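I have been sewing on the dining room table for longer than I care to admit, and every evening for years I packed the whole business up again so that we could eat. So when my sister-in-law Silvia Hrnčiar told me she was giving up on a proper sewing room and had bought a Trellance fold-out sewing cabinet instead (and loved it!), I went over on a Tuesday morning, sat at it for an hour, and ordered my own before lunch.

It came in two cartons, and they are heavy, so do have somebody with you. My neighbor Garnet Gill helped me carry them in and then stayed for most of the assembly, bless him. The instructions are drawings only, with no words at all, and step 4 shows the left hinge upside down. We put it on, took it off, had a cup of coffee and put it on again. After that it went together nicely, and the screws bit in well without any of that awful crumbling you get with cheaper furniture.

Closed, it looks like a plain little sideboard, and mine has a lamp and a bowl of lemons on it. Open, you get 76 inches of work surface from one end to the other, and that was the thing that won me over. I could lay out a full curtain panel and pin it flat, which I used to do on the hallway floor with my knees complaining the whole way along. The machine sits on a lift in the middle. It has three heights, and the lowest puts the bed of the machine level with the tabletop, so a heavy quilt slides across and doesn't drag. I have a big old Kollár that weighs as much as a toddler, and the lift takes it without a wobble, though you do want both hands on it when you bring it down.

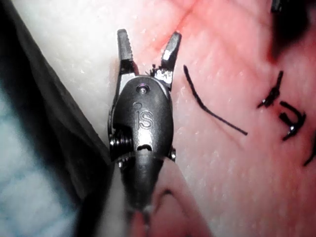
The storage is where I'd take off a star, or maybe half of one. There are thread pegs inside the right-hand door, but they're short, so the large cones tip off every time I swing it open, and I've moved mine to a basket. The drawers are lovely and deep. They have no dividers, though, and a deep drawer with no dividers is a place where bobbins go to live with the elastic! I bought a cutlery tray and that has mostly settled things. I also wish the casters locked on all sides, as the front pair lock and the back pair only pretend to.

It's not a cheap piece, I know, and I did wait until the September sale. If you have a spare room and a good solid table you may not need it. For a house like ours, where dinner and hemming have always fought over the same spot, I would buy it again tomorrow, and Silvia says the same about hers.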